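Subject: Re: Guest rooms for the May meeting, and linen
From: Tracey Holroyd
To: Prellalbridge Handbell Ringers list
Date: 4/18/24

On the list, Matsuda wrote:
> Could someone confirm what we are doing about beds for the Stendberg
> ringers? Last year two of them ended up on camp beds in the hall and
> one had no sheets at all. Also, is the Saturday practice money
> separate from the room money, or all in one? I have paid 20 pounds
> and don't know which it was for.

Answering the second part first. The 20 pounds is the meeting fee. It covers hall hire, lunch and the tea on both days. Rooms are paid straight to whoever is putting you up, if they are asking for anything, and most are not.

We have 11 visitors coming from Stendberg and six from Bitik. All the Bitik people are staying together at the hostel and have booked it themselves, so please don't offer them beds. The Stendberg ringers are with members. I still need two more places, ideally within walking distance of the hall, as the bus stops early.

For those hosting, these are the points that came up last year.

1. Tell me by the end of next week whether your room is a double or a twin. I can't put people together without knowing.

2. Sheets. Please make up the bed before your guest arrives. If you are short, I have spare flat ones, white, and they will go over a double.
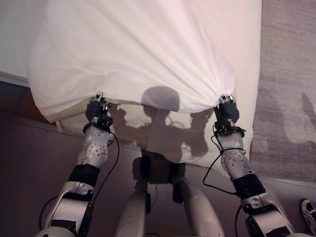

3. Towels. Guests have been asked to bring their own.

4. Breakfast is up to you, but let your guest know beforehand. There is a café by the hall that opens early.

5. Keys. Rehearsal on the first night may run on, so either lend a key or be ready to stay up.

My own back bedroom is taken, by the Stendberg conductor and her husband. It has the double bed with the brown headboard, for those who stayed with me the year of the floods and were asking if it was the same room. It is, but the mattress is newer.
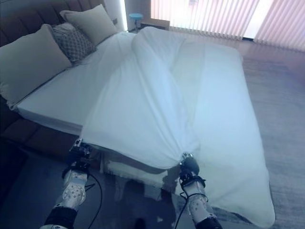
Back bedroom, with the white duvet.

On the music: the parts for the massed piece have gone out. It is number 2932 in the library catalogue if you need another copy. Bass bells should look at the page turn in the middle section, as the repeat is printed in the wrong place on the older sets. Pencil only, please, they are on loan.

Table foam is still short. If you have any in the loft, bring it to the next practice.

Tracey Holroyd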